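Posted in: Robots > Software > Build notes

Marker loss and gripper width, part two

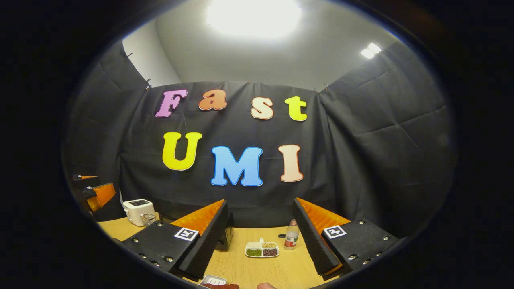

Gripper view of the bench, with the bean tray between the fingers.

In the last post I said I would rewrite the part of our code that works out how far open the gripper is. It took most of December and I have been running it since then. These are my notes on what changed.

The project is called Narby. It takes recordings from a hand-held gripper and turns them into training data for an arm. One of the things the policy needs is the gripper width at every step. We get that from the two square markers on the fingers. Find both markers, measure the distance between them, apply a calibration, and you have a width.

The old version did this one image at a time. If it found both markers it wrote a number. If it found one or none, it copied the last good number forward. That is fine for a gap of two or three images. It is bad for a long gap, and the long gaps come at the worst moment, when the fingers are closing on something and my hand or the object gets in the way.

I had a batch of 14 recordings from this bench, 3,812 images in all, and I went through the width plots by hand. The copied values showed up as flat steps. A policy trained on them learned to wait and then snap shut. With a tray of beans that makes a mess.

The new version has 2 passes. The first finds markers and keeps a score for each one separately. If only one marker is found, it is still used. The two fingers on our gripper move together, so one finger's position gives you a width with a larger error. I store the error next to the width.

The second pass is a smoother that runs forward and then backward over the whole recording. It only works offline, but all of this is offline anyway. Where both markers are missing it fills in the gap and marks the result as low confidence. Anything past a set length is cut out of the training set. I would sooner lose a clip than train on a guess.

Exposure was the other problem. A bright ceiling light in view pulls the exposure down, and then the white parts of the markers come out gray. The detector used one threshold for the whole image. I changed it to a local threshold computed in a window near where the marker was last seen. It is also faster, because it skips the rest of the image unless the marker is lost.

Calibration is still done by hand. You open the gripper all the way, close it all the way, and the tool takes the two ends. I tried to detect this on its own from the first few seconds of each recording and it was not reliable - people forget to close it fully. So there is now a separate calibration clip, and the tool will not start without one.

One thing I got wrong: I had the lens correction running after the distance was measured. With a lens this wide that matters a lot when the fingers are open and very little when they are closed, so the error looked like a bad calibration. I spent two evenings on the wrong file.

Next is timing. The width and the camera pose come from different steps and I am not sure they line up as well as I think they do. I want to test that before I collect anything new.

Comments

flatwasher
Do you weight the loss by the stored error, or only use it for cutting clips?

Author
Only for cutting right now. Weighting is on the list.

pdk_zesville
We had the same flat steps in our data and blamed the policy for a month. Going to check our fill code tonight.

oldcrank
What happens if the fingers flex when you squeeze something hard? The markers would still move, wouldn't they?

Author
Yes, a little. I don't correct for it. For beans it doesn't matter.

Recent posts
Marker loss and gripper width, part one
Moving the Narby recorder off Flulia
Reading old Vieira log files without the original tool
Why I stopped resizing images before detection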